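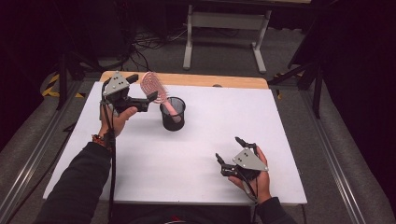

Where should the hairbrush live once the table is cleared? Handle down in the black mesh pencil cup, on the white table, where anyone can find it.

Jun 26, 2013

A slow, pleasant sort of day, so I've let myself write a longer entry than usual. Mawar Simanjuntak and I went back to the tidying list we left half done in February. The white table came first, it being everybody's favourite spot for dumping things, mine included. The pink brush was the only item without a home. I had wanted to put it in the Grivton drawer, but Mawar pointed out (quite kindly) that things go into that drawer and don't come out until Christmas.

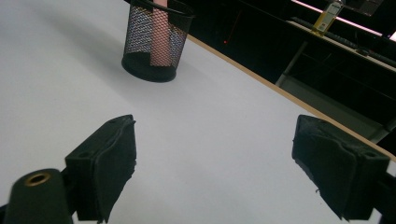
The mesh cup does have one drawback, in that a tall thing in a light cup can tip the lot over if you catch it with your sleeve. I'd like to try a heavier one in the same colour from the Emico catalogue. There are 300 dollars left in the sundries line, so we can surely stretch to a cup.

Points to keep for the brush:

1. Pick it up by the handle and leave the bristles alone. The little ball tips are what make it kind to the scalp, and they do come off cheap brushes.
2. Look through the open ribs of the head for hair and fluff before it goes away.
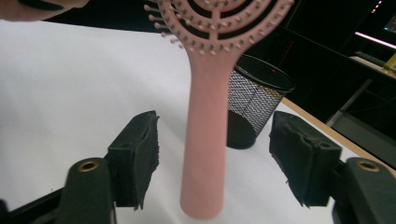

3. Stand it back up when you're done, please, even if you're coming straight back.

Mawar wants to wash it in warm water with a drop of the Utis soap, and I'm all for it.

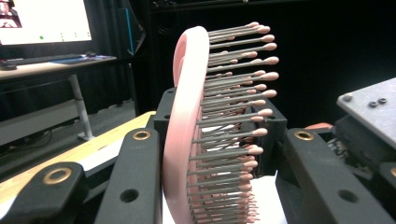
I'd go between the rows with an old toothbrush and then lay it bristles down on a towel overnight, the way my mum always did. Still to do: the Liu shelf labels, 2 of them peeling, and the box of odd cables that neither of us had the heart to open.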